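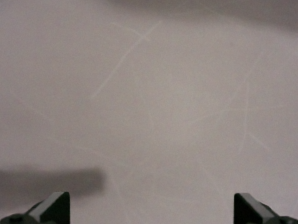
Courses > Event Planning > Weddings and Private Parties > Handouts > Week 4

Reading time: 4 minutes

Week 4: Guest lists, room blocks, and who pays for what

OK, so last week we did venues and a lot of you stayed behind to ask me about hotel rooms, which tells me I rushed it. These are my notes typed up and cleaned up a little. If you were in class you can skip to the part on attrition, where I got the arithmetic wrong on the board (thank you, Shoshana Baptiste, for catching it!).

The list comes first

Every couple I have worked with wants to talk about flowers at the first meeting. Let them, for ten minutes, and then get the guest list out. You want three columns: definitely invited, invited if there's room, and people somebody's mother will bring up later. Leave that third column on the page even if it's blank. It won't stay blank.

For a wedding in town, most of the people you invite will come. Once guests have to travel and pay for a room, that changes a lot, and it changes differently for each family. Ask the couple to go down the list name by name and mark yes, no, or don't know. It's tedious, and they will complain. The number you get is still much better than any percentage out of a book, mine included.

Room blocks

A room block is a set of rooms the hotel holds for your guests at an agreed rate until a cutoff date. There are two kinds and you need to know which one you're signing.

Courtesy block: the hotel holds the rooms, and whatever isn't booked by the cutoff goes back on sale. The couple owes nothing. These tend to be small.

Contracted block: the couple promises to fill a certain share of the rooms. If guests don't book enough of them, the couple pays the difference. This is where people get hurt.

Now the example, done properly this time. We used the Sillano, 20 rooms for two nights, so 40 room nights. The rate is $230 a night. The contract allows 20 percent attrition, meaning the couple is responsible for 80 percent of the block, or 32 room nights. Say guests book 26. The couple is six room nights short, and six times $230 is $1,380. On the board I took the shortfall from 40 and scared everybody. Sorry!

Two questions to ask before anyone signs:

- Does a guest who books the same hotel through a travel site count toward the block? (Often no. Ask for it in writing.)
- Can we cut the block once without a penalty, and by what date?

Emrys Mathias asked what happens if the hotel won't budge on attrition. Then you ask for fewer rooms. You can nearly always add to a block if the dates are still open, and going the other way costs money.

Who pays for what

I grew up in a family where this was never said out loud, and I can tell you it makes for a long weekend. Put it in the first letter to guests. A typical split for a travel wedding looks like this:

- Guests pay: airfare, their room, their own drinks at the hotel bar
- Couple pays: welcome dinner, ceremony, reception, the bus from the hotel to the venue
- Ask, don't assume: wedding party rooms, grandparents, the officiant, the photographer's second night

That last one gets forgotten constantly. I forgot it myself at a wedding at the Tarkia, and Consuelo Correa, who was my boss then, took it out of our fee. $200, plus a talking-to in the parking lot. I have never forgotten it since.

The bus

Get the price for the vehicle and the hours separately. One quote I passed around in class was $600 for four hours, and it looked cheaper than the other one until you saw that the clock started when the driver left the garage. Always ask when the clock starts. Ask about overtime too, and figure the last pickup will run late. People lose shoes, people say goodbye twice.

For next time

Read the sample contract from the Kekanura (the copy with my pencil marks, pages 3 to 6) and find the cutoff date, the attrition clause, and the one sentence I think the couple should cross out. Write me half a page on why. Abelardo Tello and Wilson Rivadeneyra, you two are presenting your Nkosi guest letter first, so please bring copies for everyone.

Due 2004-02-10 at the start of class. If you're going to miss it, put it in my mailbox before then. Next we do menus and I'm bringing the tasting sheets, so eat a small lunch.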